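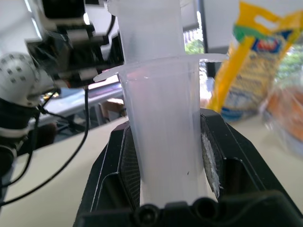 Spent most of the day on the plastics, which I have been putting off since we moved into this room. The plan was to go through everything in the crates, keep what we use, and get the rest into the Rulodon boxes before Magdalini needs the shelf for her own things. The frosted white cylinder, the one that looks like the barrel of a big syringe, took longer to decide on than anything else. It has the wide flat flange near the top and then narrows to a thinner tube, so it won't lie flat in a drawer and it won't stack with the others. I put it down as a keep. The yellow snack bag was on the table the whole time and I ate more out of it than I meant to, so lunch was late and small.

Consolacion Cabrera came by before ten to ask whether we had any clear tubing left over from January. We did, but it had gone stiff and kept the shape of the coil. She took it anyway and said she would warm it in a sink. I asked her about the cylinder and she thought it was part of a filling set from Katsaros, ordered before either of us started. I looked in the order book. There is a Katsaros order with 13 lines on it and the descriptions are so short that it could be almost any of them. "Tube, wide, w/ flange" is the closest. I wrote that on the label with a question mark after it.

The labels were the slow part. I had a roll from the Merkesetti shop that is supposed to stick to anything, and it sticks to glass and metal but comes up at the corners on soft plastic. By noon the first few had already started to lift. I went back over those with clear tape. If they come off again I will write directly on the boxes with a marker and leave the pieces bare, as people did before me.

Boxes done today: nine. Still to do: eight, plus the bag of lids. The lids are the real problem. There are far more lids than things to put them on, and I can't see how that happens in a place where nothing gets thrown away. I tried a dozen or so against the jars and got two matches. The rest went back in the bag.

Magdalini got in after lunch and helped with the top shelf, where I can't reach without the step. She is quicker than I am at throwing things out. We had a short disagreement about the cracked funnels. I wanted to keep the larger one for dry stuff and she said a crack is a crack. It went in the trash. I didn't mind much, and there is a good one in the cupboard by the door that I had forgotten about.

Afternoon mail: the bill from Stisasmont finally came, dated 29/08/2018, so they must have dropped it off by hand. It was for 2,711, delivery included, which is what we were quoted, so I signed it and put it in the tray. The new shelving is due to come next. I measured the wall again while I was thinking of it. The alcove is a little narrower at the floor than at the height of my chest, so the unit will have to go in at an angle and be straightened up afterward. I have penciled the measurements on the wall and also in the back of this book, under the paint colors.

Wiped down some of the table before leaving. Pale tabletops show every mark, and there was a brown ring near the corner that needed scrubbing with baking soda. It came up mostly. The crumbs were easier.

Stopped for bread and onions on the way home. Very warm still at six, and the bus was full as far as the bridge. My back is sore from bending over crates - I should have put them up on a chair, as Magdalini told me to when she saw how I was doing it. Soup for dinner, the last of the barley. Called my sister, who is well and has a new washing machine and talked about it at some length.

For tomorrow: more clear tape, a thicker marker, ask Consolacion if the tubing softened. Take the flattened cardboard down before the pickup. Start on the lids early, while I still have some patience, and find out who has the key to the lower cupboard.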